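Holtedero Home Notes
Laundry and Linens
Friday, January 17, 2020

Can a machine fold your shirts yet?

By Sille Lykkegaard

Readers write in every winter to ask whether they should hold off on learning to fold properly and wait for a machine to do it. My advice is to learn to fold. A washing machine handles water and soap. A dryer handles heat. Folding is still hand work in almost every house, and it will be for a while.

The trouble is that cloth has no fixed shape. A plate is the same plate however you set it down. A T-shirt comes out of the basket as a lump, with the collar somewhere inside and one sleeve turned in on itself. You find the shoulder seam by feel and give it a shake. A machine has to work out which bit of the lump is an edge before it can do anything useful with it.

The people teaching machines to do this start with the easy half of the job, a single shirt already laid out on a flat surface. It's a good place for a beginner of any kind to start. 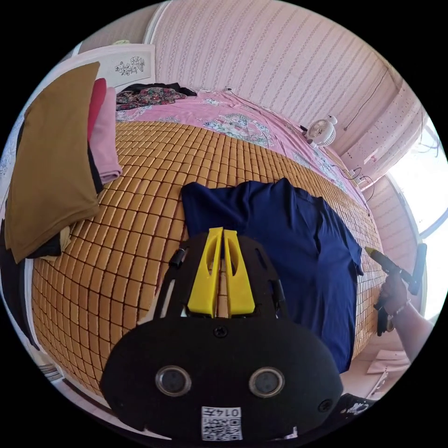

A navy shirt laid flat on the bamboo mat, folded clothes stacked to the left.

What works for people and seems to work for grippers

Use a firm surface. A soft duvet sinks under your hands and the shirt sinks with it. A mat, a table or a tightly made bed is better.

Work at one height. Brynhildur Hjaltadóttir ran the linen room at a small hotel for 27 years and folded everything at hip level. She says her back is fine.

Pinch, don't grab. Two fingers on the very edge of the cloth will move one layer. A whole fist picks up both layers and whatever is under them. Most of the grippers I have read about have two fingers, and they have the same problem people do: they take too much or they take nothing.

Smooth before the first fold. Run a flat hand from the collar down to the hem. A crease left in at this point will still be there when you take the shirt out of the drawer. Grippers are poor at smoothing. They can tug at a corner, but they have no palm.

Fold the sides in first, sleeves back on themselves, then bring the hem up to the collar in two moves. For thick sweatshirts make it one move and leave the stack short.

Keep the finished stack well away from the shirt you are working on. I keep mine at the head of the bed. Sleeves catch on it otherwise.

Where machines do well now

Brenda Rivadeneira manages a commercial laundry, Ackroyd, that does sheets and towels for restaurants and guest houses. Her folding line has been in for 11 years and she wouldn't give it up. But every piece that goes into it is a rectangle, and a person feeds each one in by the corners. The staff uniforms are folded by hand at a table next to it. She tried putting aprons through once, in December, and spent the afternoon getting the strings out of the rollers.

Home machines are another matter. I have seen one shown at a trade fair. It took the shirts one at a time, clipped on by hand, and wouldn't take baby clothes or anything large. By the time you have clipped on a shirt you could have folded it. I timed myself at home afterward and a plain T-shirt took me 7 seconds — a dress shirt a good deal longer, mostly on account of the buttons. 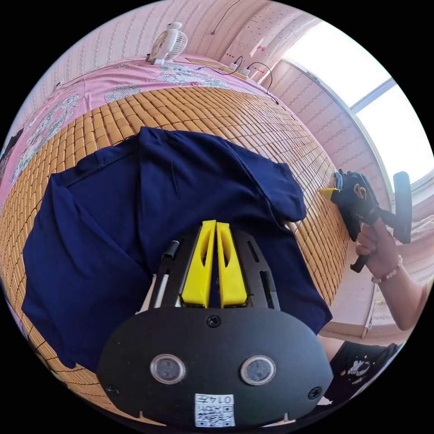 If a machine could fold T-shirts, would it be able to do the rest of the basket?
Fitted sheets, socks and anything with straps are each a separate problem, so expect T-shirts and towels first and the others a good deal later.

If you want to save time today

Take the shirts out of the dryer while they are still warm and lay them flat in a pile, all facing the same way. You can fold them that evening and they will hardly be creased. Sort by person before you fold. Hang the dress shirts and skip folding them altogether.

Ladan Farahani wrote to say she cuts a folding board from stiff cardboard, the width of her shelf, and uses it for everyone's shirts. Tape the edges so they don't snag on knits.

Next month: getting candle wax out of a tablecloth.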